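Print
E-mail

How a select committee inquiry gets its papers
Speaker notes, October briefing for new council and assembly staff
Rhodri Lloyd

Opening (keep short)

Say who I am. I clerked for a scrutiny committee and then moved to the advice side. I am going to talk about one thing this afternoon: what happens between a committee deciding it wants documents and the documents turning up. I won't cover the hearing itself. There is a separate session on witnesses at 3.30 in the same room.

Ask who has drafted a request letter before. If most hands go up, skip the first part and start at "The reply".

The request

A committee can ask anyone for papers. Most of the time it asks politely and gets them. The power to require them is there, but members like to keep it back, and they are usually right to.

The letter goes out in the chair's name. The clerk writes it. Members should see it before it goes, even if they only get an hour. I have seen a letter go out that two members then disowned in public, and the department used that for the rest of the inquiry.

Be exact about what you want. "All correspondence on the contract" will get you either nothing or a lorry load. Give dates. Give the names of the offices. Say whether you want drafts. Say whether you want text messages, and spell that out, as some departments still read "correspondence" as letters and e-mail.

Case to use: the Grurari ferry inquiry. First letter asked for "relevant material". The committee received 300 pages, nearly all of it already published. Second letter listed 121 items by title and date, taken from an index that a witness had mentioned in passing. That one worked, although it took until the spring.
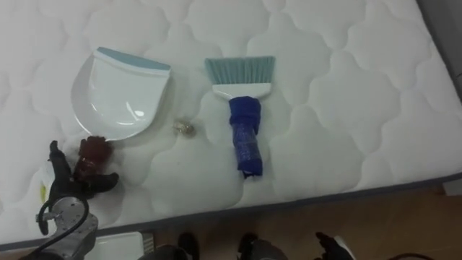
The reply

There are four replies you will see. Full compliance is the first, and it is more common than people think. Then there is part compliance with blacked-out passages. Then a request for more time. Last is a refusal, with or without a reason.

More time is the hard one. It sounds reasonable and often is. Give one extension, in writing, with a date in it. If they ask again, put it on the agenda for the next public meeting so that it is minuted.

For blacked-out passages, ask for a schedule saying what ground each one rests on. Legal advice, commercial terms and personal details are the usual three. In the Jikimia case the operator claimed commercial terms for the whole of a board paper, including the apologies for absence. The chair read that out and the paper was sent again the next week.

Pause here for questions. Someone will ask about leaks. Answer: take it to the clerk, do not quote from it, do not forward it.

When the answer is no

Steps, in order. A private word between the chair and the minister. A formal letter with a deadline. A vote in committee to require the papers. A report to the full chamber.

The vote matters. Chairs sometimes want to skip it when the numbers are tight, and say the committee's powers are enough as they stand. They may be. But a department's lawyers will look for a recorded decision, and if there isn't one they will say the demand came from the chair alone. On the Rosser inquiry that argument cost 2 months.

If members of the governing party are uneasy, find out why before the meeting. Often the worry is about wording. "Requires" can pass where "orders" would not.

Handling what arrives

Log everything on the day it comes in. Number the pages yourselves. Keep one clean copy that no member writes on. We used Sadow for the log, but a plain spreadsheet will do the job.

Handout: the model letter and the schedule form. Spare copies are on the table by the door.

Print
E-mail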